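Section 5: Setting Up a Live Vote in Cetside

Your panel is booked, your speakers are confirmed, and now comes the fun part: letting the whole room have a say! Live votes work for town forums, student parliaments and award nights alike.

Before you start: you need an organizer account and a finished attendee list in Nuren.

1. Open your event and choose Votes, then New Vote.
2. Type the motion exactly as the chair will read it out. Keep it under 100 characters so it fits on a phone.
3. Add your answers. Two is the minimum, and 6 is the most a ballot can hold.
4. Pick Open or Secret. Secret ballots hide names from everyone, organizers included.

Caution: you can't switch between Open and Secret after the first ballot comes in.

5. Set the timer. We love 2 minutes for a simple yes or no (it keeps the room buzzing!).

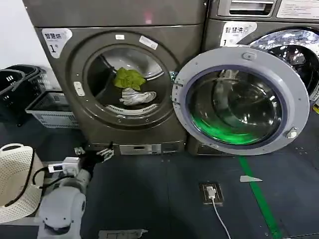 6. Press Start when the chair calls the vote. Results appear on the Fotico display as soon as the timer runs out.

Note: if the motion is amended from the floor, close the vote and make a new one. The old ballot stays in your records, marked Withdrawn.

To print the results for your minutes, go to Section 6.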